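Didar Sorting Blocks – Progress Report to the Gowda Fund
Prepared by Sabine Gerlach, 8 August 2022

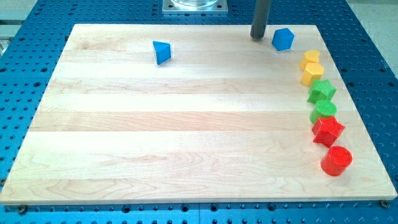 Figure 1. Shape blocks in four colors, two of each, on the wooden board.

Work on the block set continued at the Testavley shop. The trial set now stands at eight pieces: two blue, two yellow, two green and two red. The blue pair consists of a triangular prism and a hexagonal prism. Colors were fixed in May and have not changed.

The paint was changed after the first batch chipped at the corners. Karthikeyan Menon ran 200 drop tests on the new coating – 2 failures, both on triangular prisms. The edge radius on that shape will be increased before the next batch.

Spending to date is $805, all on paint and lumber. The supplier, Skikby, has quoted 42 days for the next lumber order. This moves the second batch back but does not change the total budget.

Open items: final edge radius for the triangular prism; storage box dimensions; wording of the care leaflet. Menon will send the revised drawings separately.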